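**To:** Pomeck panel list
**Subject:** Re: Door layouts, and what do you do about labels?

Hi all,

I've been meaning to answer this since it came in, and then the cabinet at Durevik gave me the perfect excuse. I love this topic! I know that's a strange thing to say about the front of a gray box, but I've spent a good part of my working life staring at the fronts of gray boxes, and the nice ones still make me happy.

First the original message, for those who joined after it went out:

> Hello list,
>
> We are redoing the doors on two old cabinets at our Godinho shop and I have a free hand with the layout, which almost never happens. The guts stay the same. I'm only moving what is on the outside.
>
> Right now everything is spread over one door in the order it was added over the years. A stop button ended up at knee height, and the meter is in a corner where you have to crouch to read it.
>
> What I'd like to know:
>
> 1. Do you keep lamps in one row at the top, or put each lamp next to the thing it belongs to?
> 2. Where does the meter go?
> 3. How do you do labels? Ours are stick-on tape and half of them have curled up and dropped off.
> 4. Is it worth splitting things over two doors, or is that just more wiring across hinges?
>
> Photos of anything you like the look of would be very welcome. I have 48 label plates to order and would rather order them once.

So, the Durevik cabinet. It's the one the training side uses, light gray, two doors, and I think it answers most of your questions better than I can in words. The left door is the calm one: lamps in a row on top, meter under them, a yellow connector and a red one further down, then the lever switch and the warning sign. Please look at how much bare gray there is between things. That's what sold me on it.

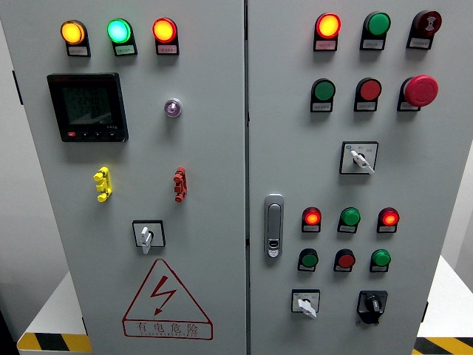
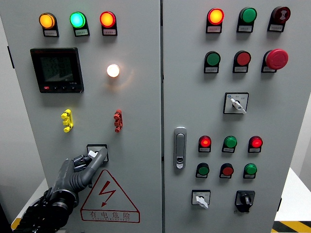 The round lamp to the right of the meter is lit white in this second one. In the other three it looks purple. 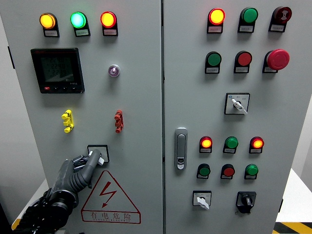
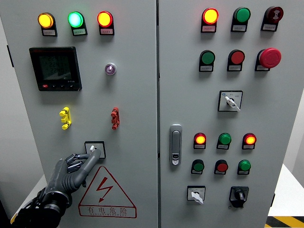 ## Your questions, in order

**1. Lamps.** Top row, every time, at least for the ones that tell you the state of the whole cabinet. Amber, green and red-orange side by side at the top of the left door, and you can catch them from across the shop before you've even found your glasses. I used to be in the "lamp beside its button" camp, and I still do it for single motors with their own start and stop. But the general lamps belong together where a person's eyes land first.

One thing I'd ask is that you write down what each color means before you order lenses. We had a long and fairly heated discussion about amber on a Suvitz job and ended up swapping lenses after the door was finished. It was a silly afternoon.

**2. Meter.** Right under the lamps! It's the second thing you look at, so put it second. I'm a big fan of a display with three lines on it, because then you don't have to stand there turning a selector to step through the readings. On that second photo you can read 2240, 2240 and 2239, and you take all three in with one look.

Two practical points on placing it:

- Tape a cardboard square to the door at the height you have in mind and get the shortest and the tallest person in the shop to look at it. Takes no time and settles arguments.
- Check it at the time of day when the light comes in. The display in the fourth photo has glare on it, and you know how annoying that gets when it's your job to write the numbers down. Moving the cutout a little on paper is free.

**3. Labels.** Oh, please get away from the tape. I was so pleased to see you're ordering plates. The Durevik doors have little white plates under the lamps, tied into the black housings, and it's the detail I'd copy first. The whole row lines up because the plate and the lamp go in as one thing, and you're not out there with a ruler and a shaky hand.

My only grumble is the size of the print. It's tiny. I couldn't make out a single plate in the photos, and I've tried zooming in until everything turned to soup. If your plate can take a bigger letter, use it, and cut words to make it fit. "PUMP 2 RUN" in big letters is better than a whole sentence in small ones.

The warning sign gets this right, by the way. Big red triangle with the lightning arrow, large Chinese characters under it, and smaller English below. No missing it. If you've got people reading two languages on your floor, that's a decent pattern to borrow, though I'd make the second language a bit larger than they did.

For your order: get spares. On 48 plates I'd want at least 4 blanks on top, since somebody will always rename something the week the door goes on.

**4. Two doors.** Yes, if you have the width, and I'd do it more or less the way it's done here. Quiet things on the left, the buttons on the right. The right door is much denser, with lamps and push buttons in rows, and the big red mushroom head sits out at the right-hand end of its row (second photo again). Your knee-height stop button gave me a shiver, so please fix that one before you do anything pretty!

As for the wiring across hinges, it's real work and I won't pretend otherwise. Leave a generous loop, sleeve it, and open and shut the door 100 times with the power off and locked out before you call it finished. I do mean the whole 100. I put the radio on.

## A few extras you didn't ask about

- Give lever switches more room than the drawing suggests. You want space for a whole hand around the handle without knuckles hitting the next thing.
- Drill the door flat on a bench if you can get it off. I know, the hinges. Still.
- Lay all the parts out on brown paper first, full size, and leave it on the table overnight. I move something every single time.

I'd love to see the Godinho doors when you have a sketch, even a bad one on the back of an envelope. And if anyone else has a layout they're fond of, send it to the list. I'm especially curious what people do with the bottom third of a door, because I've never found anything I like putting there apart from the warning sign.

Cheers from the Suvitz bench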